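Kestik Countertop Utensil Caddy, Three Compartments, Dark Gray

Item 1022. In stock.

Every kitchen has a drawer that won't open because a potato masher has turned sideways in there and taken a stand. The Kestik caddy is for people who have lost that argument often enough. It lives on the counter, it holds the long stuff, and it asks very little in return.

The caddy is plastic with a rounded rim and three openings along the top. Around the lower part goes a thin metal wire rack, so a heavy ladle leaning out one side doesn't take the rest of the cutlery with it. We sell it without utensils. You have enough utensils.

Who it suits

Cooks who reach for the same few tools every night. Renters with one drawer. Anyone whose crock is so full that pulling out a whisk brings up a slotted spoon, two chopsticks and a thermometer last seen at Thanksgiving.

It does not suit very short tools. A melon baller will sink to the bottom and stay there until you move house.

The gray caddy on a dark cloth:

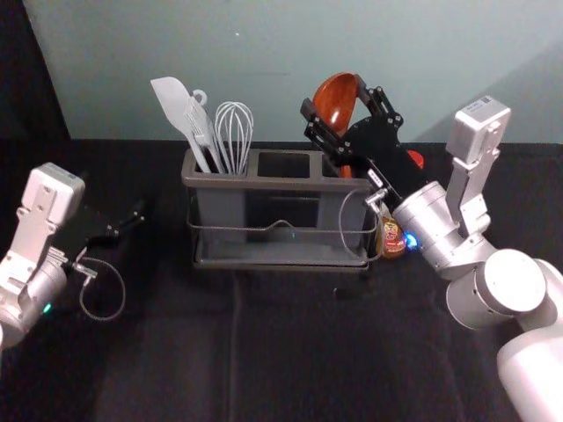
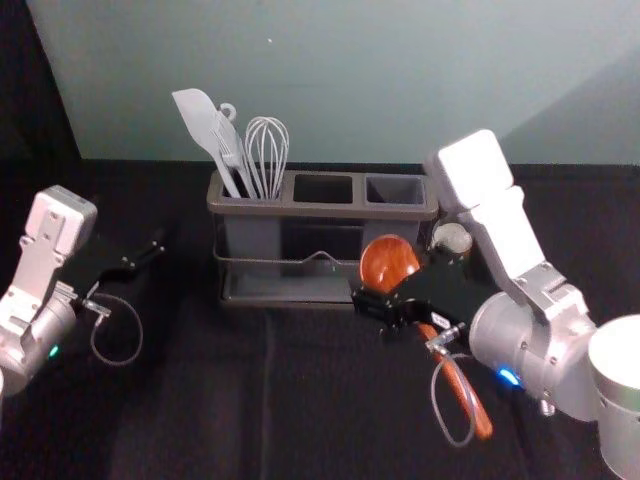
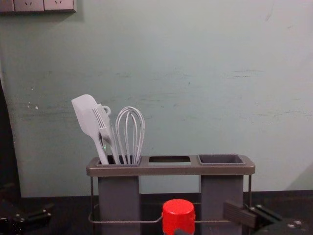 Care

Lift the caddy out of the rack and wash it by hand in warm soapy water. The top shelf of the dishwasher is probably fine, and Catherine Kerr in our returns department would like you to read "probably" again. Dry the rack with a towel. Put the utensils back dry too, or you will be growing something at the bottom by September.

How we'd fill it

Silicone and nylon together, metal by itself, wood wherever it won't sit next to anything wet. Knives go somewhere else. We have had letters.

If you cook for one, leave a compartment free. It will fill up with pens and a tape measure inside a week, and you may as well plan for it.

Also in the range

Item 701, the Plollora spoon rest, which holds one spoon and is smug about it.
Item 1020, the Sabatier-length knife tray, for the drawer you have just emptied.

Customer notes

"Bought it for my mother, who said she didn't need it. I visited and couldn't get near it for spatulas." Ayuba Agbenyega

"Good caddy. Rack arrived upside down in the box and I used it that way for a month. Also fine." Vasanthi Venkataraman, 23/01/2021

Returns accepted unused, in the original box. Gravy counts as use.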